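Ferkell 桌面整理技能包试用：机器到底能不能替我收玩具

家里有娃的人应该都懂，晚上八点多那个客厅是什么样子。积木在沙发缝里，积木在拖鞋里，积木在你光脚踩下去的那个点上。我家那位小朋友搭得快、拆得更快，收是绝对不收的，跟她讲道理她就说“等一下”，等一下就睡着了。所以去年开始我对所有号称能“自动收纳”的东西都特别没有抵抗力，分格布袋买过，一拉绳就能兜起来的地垫买过，带小夹子的扫地机也买过（后面会讲到，先按下不表）。

四月份的时候，Prondedent 把他们那个 Ferkell 桌面整理技能包放出来给人试，我第一时间就报了名。先把这是个什么东西讲清楚：Ferkell 卖的是软件，你得自己有双臂的工作台，或者去他们合作的体验点按时段用。我这种普通家庭当然没有双臂工作台，我连餐桌都嫌大。所以走的是后一条路，去 Stustville 的体验点，买的是 3340 块的套餐，里面含 8 个小时的上机时间、技能包的使用权，还有一次帮你“教新任务”的服务。

3340 块。我知道你要说什么，我先生已经替你说过了。

先讲结论也行，赶时间的可以看完这段就走：收积木，能收，慢，偶尔犯傻，旁边得有个人。叠衣服，别想。洗碗，更别想。车间里的分拣小活，比家务靠谱得多，我在那边看到的几个认真掏钱的用户都是做小零件的。如果你和我一样，是冲着“晚上不用弯腰”来的，今年可以再等等。

好，下面慢慢聊。

第一次上机

体验点不难找，难找的是停车位，我绕了两圈才停进去，到的时候已经出了一身汗。进门换鞋套，签一张纸，大意是手不要伸到臂展范围里面去，要伸先按暂停。这张纸我签得很随意，后来发现真得当回事，因为人的本能就是看见积木掉了要伸手去捡！我第一个小时里被提醒了好多次，到后来我干脆两只手插兜站着，像个在菜市场看人杀鱼的大爷。

任务是预置好的，叫“桌面归箱”。桌上放积木，后面放塑料箱子，机器从上面伸下来抓，抓了丢进箱子。听着简单得要命，三岁小孩都会（会，但不干）。软件界面里能选按颜色分还是一股脑儿全收，我当然先选了一股脑儿全收，家里谁按颜色分啊。 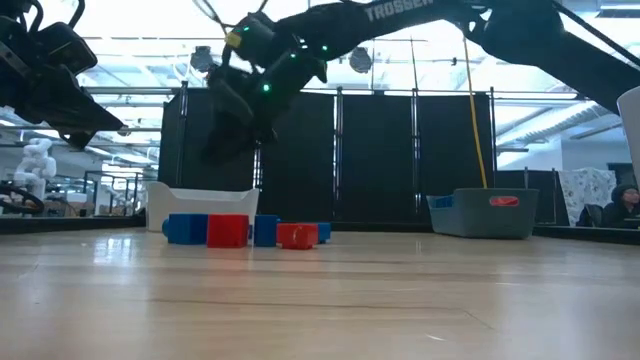 点了开始以后有一段等待，界面上转圈，我还以为网断了。问了一下说是在“看桌子”，每次重摆都要看一遍。这段等待大概够我回一条微信。然后机器动了，第一下动得很干脆，唰地就过去了，我还挺激动的，心想钱没白花。结果快要碰到积木的时候它突然慢下来，慢到我以为它在思考人生，夹子开一点，挪一点，再开一点，再挪一点，最后一合，夹住了。抬起来，挪到箱子上面，松开，哐当一声。那一声真的很治愈，我可以循环播放。

第二块就没这么顺了。它夹的位置偏了，只捏住一个角，抬到一半滑下来，积木在桌上翻了个身。我当时想，完了，要死机了，家里那台机器碰到这种情况就是原地转圈然后喊“请帮助我”。但 Ferkell 没有喊，停了一下，重新看了一遍，换了个角度又去夹，夹起来了。这一点我是真心要夸的。掉了能自己再来一次，比第一次就抓得多准重要多了，因为在真的家里，东西一定会掉的，小孩在旁边推一下桌子也会掉，猫路过也会掉。

什么样的积木好收

方方正正、立得端正的最好收，几乎每次都是一把过。躺着的、歪着的要看运气。带圆柱头的那种我觉得是它的天敌，夹子是两片平的，碰上圆的就容易打滑，有一回它夹着圆头那截转了小半圈，我在旁边脚趾头都抠紧了。

还有就是挤在一起的。两块积木贴着放，它有时候会一次夹起来两块，从结果上说也行吧，反正都进箱子了，可是如果选了按颜色分，它就会把红的蓝的一起丢到同一个箱子里，然后界面上给你打个绿勾，特别自信。我跟店里的人说了，人家说知道这个问题，挤在一起的建议先手动拨开。

我：……那我都动手拨了，我顺手就放进去了呀。

前后遮着的也一样，后面那块被前面那块挡住大半，它会先收前面的，收完再看一遍，再收后面的。顺序没错，就是每一遍都要“看桌子”，一遍一遍加起来就很可观了。我没有拿秒表去掐（掐了我怕自己心疼钱），只能告诉你，一小堆积木收完，我那杯热美式已经可以直接喝了。换成我自己收，胳膊一搂，三秒。

桌子的反光也有影响。浅色木头桌面，油亮油亮的，顶上一排灯照下来，一条一条的白光。我有一回站的位置正好背着光，它反而抓得更顺，我就怀疑是反光的问题，后来换了一块哑光的垫子试了试，感觉失手少了一点。样本太小，不敢说死，但如果你也去试，可以问问有没有垫子，垫一下不吃亏。

两条手臂是不是比一条好

套餐页面上大大地写着“双臂协同”，我对这个期待最高，脑子里想的是左右开弓，像那种抓花生米的高手。预置任务里它们是轮流的，一条在干活，另一条在边上等，等得还挺有礼貌。等到要过中线的时候才换手。我问能不能一起上，说可以，在设置里有个“并行”的开关，默认是关的，开了以后要把速度上限调低。

我开了。两条一起下去，确实快了一点，但是有一次两个夹子同时看中了同一块积木，然后双双停住，谁也不动，僵在那儿。跟我和我先生在超市门口互相让着进旋转门一模一样。最后要人点一下“跳过”。所以我的建议是，东西摊得开可以开并行，东西堆成一堆就别开了，老老实实一条一条来。

双手真正有意思的地方在递东西。积木离箱子太远，一边够不着，它会放到中间，让另一边接力。头一回看到的时候我“哇”了一声，隔壁工位的人都回头看我。不好意思，没见过世面。

教它一个新任务

套餐里那次“教新任务”我想了很久，最后选的是：把积木收进箱子，但是绿色的留在桌上。为什么呢，因为我家小朋友有几块绿色的是“种的菜”，收了她要哭的，第二天早上要检查菜地。我觉得这是非常真实的家庭需求！产品经理请看过来。

教的过程是你自己握着一套小把手带着它做，做完一遍存一遍，再做一遍再存一遍。我以为做个三四遍就行，店里的人很客气地看着我笑。整整一个下午，我就在那里收积木。花钱，请假，开车四十分钟，到一个体验点，收积木。收到后面我已经进入了某种境界，眼里没有悲喜，只有红的和蓝的。我妈打电话来问我在干嘛，我说在教机器人收玩具，她沉默了一下，说那你收完了早点回来收家里的。

把手本身倒是不难上手，就是手腕会酸。夹子开合靠手指捏，捏久了虎口那块疼，我手小，觉得把手的尺寸是按大手做的，希望能出个小号。还有个细节，握着它做的时候，你看的是桌子，可它学的是它自己看到的桌子，所以你要是探着头挡在前面，那一遍就不算好。我作废了好几遍都是因为我头太大。

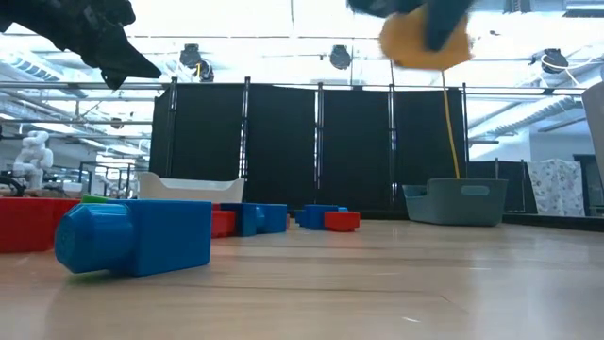 桌上的红蓝积木，靠左露出一点绿色；后面两个塑料箱，上方是两只黑色夹爪。

教完以后等他们后台处理，隔了几天再去看结果。绿色的留下来了吗？多数时候留下来了，我挺感动的。出问题的是绿色被别的积木挡住的时候，它看不全，就一起夹走，菜地没了。还有一回它把绿的夹起来，举到半空，停住，又原样放回桌上。我对着这个动作看了好久，太像我了，拿起手机，忘了要干嘛，又放下。

跟家里那台 Bach 比一比

前面说我买过一台带小夹子的扫地机，就是 Bach，当时打完折花了 3000 块。拿它和 Ferkell 比有点不公平，一个满地跑，一个守着桌子，但是反正都是奔着收玩具去的，而且价钱挨得近，我就按我自己的用法比了。

Bach 的好处是在家，这个好处大到很难被打败。我不用开车去 Stustville，它就在电视柜下面充电，吃完饭点一下就出来。袜子它能夹，纸团能夹，积木基本夹不起来，太重太滑，常常是推着走，推到墙角，堆成一小堆，然后报告任务完成。说它没用吧，起码积木都在墙角了，我只要去一个地方捡。我先生对它的评价是“一台负责把问题集中起来的机器”。

Ferkell 夹得比它好太多，也比它聪明，掉了会再夹，挡住了会先搬前面的。可它要一张干净的桌子，要灯光稳定，要箱子放在固定的地方，要没有猫。我家没有一样满足。积木在地上，灯是暖黄的，箱子每天被小朋友拖去当船开，猫有一只，很胖。

所以把两个加起来也许就对了？一个从地上往一处拢，一个往箱子里放。中间那段从地上到桌上的路，嗯，还是我来走。

车间里的活

上机的时候旁边工位有人在试分零件，小小的塑料扣子，按形状分到不同的盒子里。跟他聊了几句，他做小家电配件的，说他那边每天扣子就那么几种，从同一个口子出来，落在同一块地方，灯是自己装的，桌子是自己买的，周围没有小孩。听他讲完我就明白了，人家那个环境，机器简直是在度假。慢一点他也不在乎，夜里没人的时候让它一直分，早上来收盒子。错的挑出来重分，他算过觉得划得来。

我又问他那你觉得能不能在家里用，他说他家里他也收不动。

这样对比下来我觉得家务难的地方根本就在“每天都不一样”。收积木这件事单独拎出来，它能做；放到我家客厅里，旁边有绘本，绘本上有半块饼干，饼干底下压着一块积木，它就懵了。我拿自己带去的东西偷偷试过，一块积木放在小毛巾上面，它去夹积木，连毛巾一起夹起来，甩在箱子边上，箱子差点翻。一个橘子，夹得倒是稳，就是夹完橘子上两道印子。布娃娃，放弃了，它看了很久，跳过。勺子，平躺在桌上的，夹了很多次没夹起来，夹子在桌面上刮，那个声音我到现在想起来都牙酸。

叠衣服我没敢试，问了一句，回答是“目前不在支持列表里”。

一些零零碎碎的槽点

软件界面的中文翻译很怪，“抓取失败”写成“握手未成功”，我一开始还以为是网络连接的问题。

暂停按钮在屏幕右下角，旁边就是“全部重来”，两个一样大一样的灰，我按错过一次，前面收了一半的进度没了（积木当然还在箱子里，但是它认为桌子是新的，又从头看了一遍）。强烈建议换个颜色换个位置，手忙脚乱的时候谁看字啊。

上机时间是从你坐下开始算的，等待处理、重启、换垫子都在里面，8 个小时听着很多，真用起来哗哗地流。我第一次去有一大截时间花在听讲解上，如果你要去，提前把他们网页上的讲解视频看完，到了就直接说看过了。

可以预约晚上的时段，这点很好，晚上六点以后人少，隔壁没人，安静。机器本身的声音比我想的小，嗡嗡的，像冰箱。大的声音都是积木掉下来的声音。

技能包的更新算勤快，我用的那段时间里更新过，更新完以后夹歪的东西明显放得更轻了，之前是一松就掉，后来会先往下放一点再松。我挺喜欢这个变化的，小朋友的塑料茶杯就怕摔。

套餐有有效期，过期不退，这个写在很下面的小字里，我是回家以后才看到的。你们买之前先拉到底看一眼。

谁适合买

做小零件分拣的，已经有双臂工作台的，值得试，先按时段买一点点，带着自己的零件去，别用他们的积木，积木太好夹了，会给你一种错觉。

学校里做课程的应该也行，教新任务那一套流程挺完整，学生肯定喜欢，让学生去收一下午积木，年轻人手腕好。

像我这样的家长，当成带娃出去玩一趟倒是很值。我最后两个小时是带着小朋友一起去的，她隔着黄线站着看，看机器夹起一块就鼓掌，掉了就喊“没关系再来一次”。然后她非要自己示范给它看怎么收，把一整桌的积木一块一块放进箱子里，放得整整齐齐。我当场录了视频，回家给她看，说你看你会收的呀。

她说那是给机器人收的，家里的不算。

打分的话，抓东西四星，掉了会重来这件事加半星，速度两星，价格两星，界面一星半，绿色菜地那次教学体验我给四星，手腕扣掉一星。下一版听说要支持从矮桌上收，高度刚好跟我家茶几差不多，要是体验点有了茶几那一套，我多半还会去，已经把预约页面收藏了。猫的问题我打算到时候再问。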